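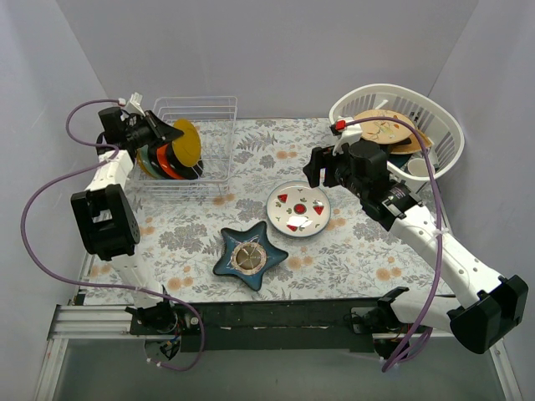 Garnet Robichaud says the path down to Clultcombe has gone again, the lower stretch, and that I should take the top road if I mean to walk over in April. I said I'd see. The top road adds more than 4 miles and there is no verge past the quarry.

Up at six. Grey, wind from the west, some rain before breakfast. Wrote to the council again about the footpath and put in the dates of the first two letters, neither answered. Washed up, then went out to look for myself.

He is right. The steps by the alders are under mud and the handrail has come away at the bottom. Someone has tied orange twine across, which would stop a sheep but not much else. I got as far as the second stile and turned back. Saw two wrens and a heron, and primroses on the bank where the hedge was laid last winter – earlier than I'd have thought.

Met Jocelyn Wong by the chapel. She has the old parish map and it shows the path running 200 yards further up the slope, through what is now Solanki's top field. If that was the line once, it might be walked again. She will bring the map round when she has found the other half of it.

Boots need new laces. Paid the coal bill, 97 pounds. Soup for supper and the rest of the loaf. Read 16 pages of the book on drove roads and fell asleep in the chair – woke at ten with the lamp still on. Rain again by then. Must ask Garnet whether the stile at the top end still opens.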